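Subject: Re: [handling-list] Open day in Plamthorpe, was it worth the trip?
From: Dexter Bautista
To: handling-list

Hello all,

I answer the questions from Potgieter first, and then I write what I saw, for the people who could not come.

> Did anybody from the list go to the Cistura open day in November?
> I had to cancel at the last moment. I would like to know
> 1) if they showed the soft goods work or only talked about it,
> 2) if visitors were allowed to try the grippers,
> 3) if it is something for a small workshop like ours. We sort
> returned textiles, mostly slippers, hats and gloves, and every
> vendor shows us only boxes.
> Also, was the parking as bad as last year?
> Potgieter

1) Yes, they showed it. 2) Yes, but you had to put your name on a list at the door, and the list was full before 10. 3) I think not yet, but please read to the end. The parking was bad. I left the car behind the train station and walked.

I went with one colleague from our company. We make packaging lines, so soft objects are not our daily work, but a customer asks us for them again and again and I wanted to have something to tell him. The visit started with a talk in the canteen. The speaker said that in the last year they recorded 2,000 demonstrations with hand-held grippers. A person holds one gripper in each hand and does the task, and the recordings are used afterwards to teach the robot arms. Most people on this list know the method, so I do not repeat the details. What was new for me is how much time they spend on choosing the objects. They have a cupboard only for this, and everything in it has a label with the date when it was bought.

After the talk we were divided into groups. Ours was the soft goods group, and we were taken to the room at the end of the corridor where people practice with the hand-held tools. It is a plain room with wooden tables. The grippers are black, with a parallel linkage and flat rubber pads on the fingers, and brass eyelets in the arms. I expected something more complicated. My colleague, who is a mechanical designer, stayed with them during the whole coffee break and did not get any coffee.

The fuzzy things are the hard ones, they told us. A towel has edges and corners, and a person knows where to take it. A plush piece lying crumpled on the table has openings that look like folds, and folds that look like openings, and the pile hides the real surface. You close the pads and you do not know if you have one layer or two.

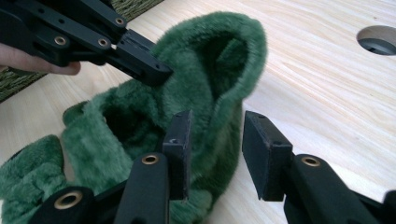 So the advice of our guide was to go slowly with the second hand. First you hold the object in one place with the first gripper, with little force, and then you look for the place where the second one can take the fabric without pulling the first one away. She said that new operators always do the contrary. They take a big piece with both hands at the same time, and the object turns over. I tried it when my turn came and I did exactly this mistake. On my third try I managed to lift a hat by the rim, and I was very proud until I saw a student do the same in half of the time.

Some practical remarks that I wrote down:

The pads get polished with use. They change them when the operators complain, there is no fixed interval. I asked if a rougher pad would be better for plush, and the answer was that it holds better but does not let go well, and fibers stay on it.

The grippers are heavier in the hand than I thought. After one session of 29 minutes (this is their normal length) I would want a rest, and they do make a rest.

Light matters a lot. Dark green and black fabric is difficult for the cameras in the folds, where everything becomes one shadow. They have moved the lamps two times already and are still not satisfied.

In the afternoon we saw the robot part. There were 2 arms on one table, running with the Vomia controller, and the task was to pick up a soft item and put it in a tray. I watched 10 attempts. With the knitted gloves it went well. With the fuzzy items the arms hesitated, came near, went back and came near again, and in several attempts an engineer had to stop them. They did not try to hide this, which I appreciated. When a visitor asked for the success rate the engineer said that he does not want to give a number for items that the system did not see before. I would have preferred a number, but I understand him.

Now to your third question, Potgieter. For slippers and hats which arrive in any position, I would wait. If you can present them one at a time on a flat table, with nothing else near, then it may be worth to write to them. They are looking for partners who can lend real objects, and they said that returned goods are interesting because they are already used and out of shape. I have the address of the person in charge and I can send it to you off the list.

One complaint. The program said that the slides would be given to the visitors, and until today I have not received anything. If somebody has them, please tell me. I need mostly the slide with the table of pad materials, because I copied only the left half before he went to the next one.

The soup in the canteen was good.

Best regards,
Dexter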